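**Zinura opens its robot workroom to visitors**

January 2018

Around 40 people came to the Zinura workroom for its first open day, in groups of five. The staff demonstrated how two-finger grippers handle everyday items, starting with a plastic bottle that has a red screw cap. The blue fingers have open ribs, so they flex to match a curved surface.

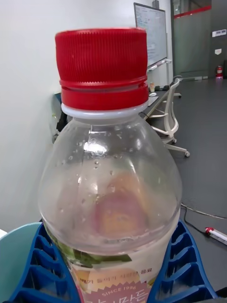 Floarea Stoica asked whether the same fingers could manage a glass jar, and was told that glass is planned for September.

Each group had 30 minutes. Visitors could walk between the tables while work went on, and the staff took questions about training, safety and cost. Cups were the next item. They are light and tip over easily, so a gripper has to close slowly and at the right height. 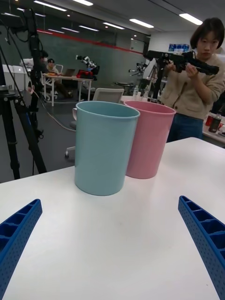 *A blue cup and a pink cup on the table at the Zinura open day.*

The last part covered work with two arms, one on each side of a table. The task was built around two cups and a small bottle. Zinura plans to show the same setup at the Skilen trade fair later this year.
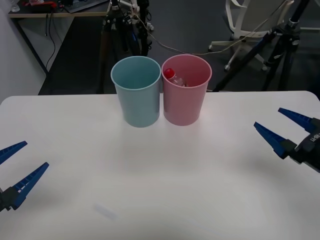
Vira Bilyk said she would have liked more time with the two-arm table and less on the opening talk.

A second open day is planned. Places are free but must be booked through the front desk.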